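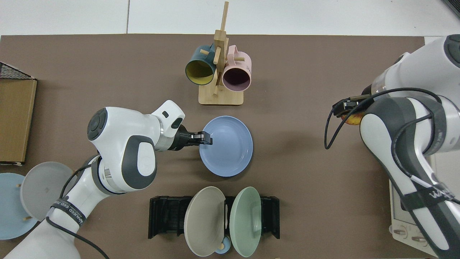 4. Experimental Evaluation

4.1 Task and workcell

The evaluation was carried out on a two-arm tabletop workcell arranged for kitchen tasks. Both arms carry a gripper, and the table is furnished with ordinary crockery and the racks and stands used to store it. Plates were selected as the principal test object. A plate lying flat on a table offers very little height for a two-fingered gripper to close upon, and the rim must be approached at an angle that keeps the lower finger clear of the tabletop. Mugs, by contrast, can be grasped by the handle or by the wall, and earlier trials had shown little difference between fingertip designs on such objects.

Figure 3 shows the left arm at the start of a rim grasp, with the fingertips of the gripper just inside the raised rim of a light blue plate. The remaining crockery stands in the racks or hangs from the mug tree, and was left in place during the trials so that each approach had to be planned around it.

4.2 Grippers and controllers compared

Two fingertip sets were compared. The first, referred to as the Wendt set, has flat contact faces and a squared end. The second, the Iser set, has a narrower end with a shallow bevel on the inner face, intended to slide beneath a rim before the fingers close. Both sets mount to the same gripper body with the same fasteners, and no other part of the arm was altered between conditions.

Each set was run under two controllers. The baseline controller follows a position trajectory to a pre-computed grasp pose and closes the fingers to a fixed width. The compliant controller, developed at the Bukcombe laboratory, follows the same trajectory but lowers the stiffness of the wrist in the vertical direction during the final part of the approach. Closing stops when the estimated finger force reaches a set threshold. The threshold was tuned once, on a plate that was not used in the evaluation, and was then held constant.

4.3 Procedure

A total of 3704 grasp attempts were recorded. Of these, 3000 were made with the plate at a randomized position within reach of the arm under test, and are the attempts on which the comparison is based. The remainder were made at fixed positions for calibration and for checking repeatability, and are not included in the results below. Attempts were divided evenly among the four combinations of fingertip set and controller.

An attempt was counted as successful if the plate was lifted clear of the table, held level enough to be carried, and placed upright in a slot of the dish rack without contact with a neighbouring plate. Attempts in which the plate was lifted but could not be placed were recorded separately as partial. The order of conditions was shuffled within each session. Fingertips were cleaned with a dry cloth between sessions, and the camera calibration was repeated whenever a fingertip set was changed.

4.4 Results

Of the 3000 attempts in the comparison, 1732 were successful under the definition above. The Iser set with the compliant controller gave the highest rate of success, and the Wendt set with the baseline controller the lowest. The choice of controller had a greater effect than the choice of fingertip. Under the baseline controller, most failures with either set occurred on approach, when a small error in the estimated height of the table caused the lower finger to press against the surface or to push the plate away. Lowering the vertical stiffness removed the greater part of these failures.

The advantage of the bevelled fingertip was confined to lifting. During placement the order was reversed. The narrower end allowed the plate to rotate about the contact point, and the lower edge of the plate then arrived at the rack out of line with the slot. Most partial attempts with the Iser set were of this kind. The flat faces of the Wendt set held the plate more firmly in orientation once a grasp had been made.

Plate colour had no measurable effect on grasp success. Pose estimates were, however, less consistent for plates placed close to the robot, where the arm itself blocked part of the view.

4.5 Limitations

All trials used rigid plates with a raised rim, and the findings should not be extended to shallow or rimless dishes without further testing. Wear on the bevelled edge was not measured. A second round of trials, using the Bumitz test protocol and a fingertip that combines the bevel with a wider contact face, is planned for April.

Figure 3. Workcell during plate grasping. The left gripper is positioned at the rim of the plate; the dish rack is in the foreground.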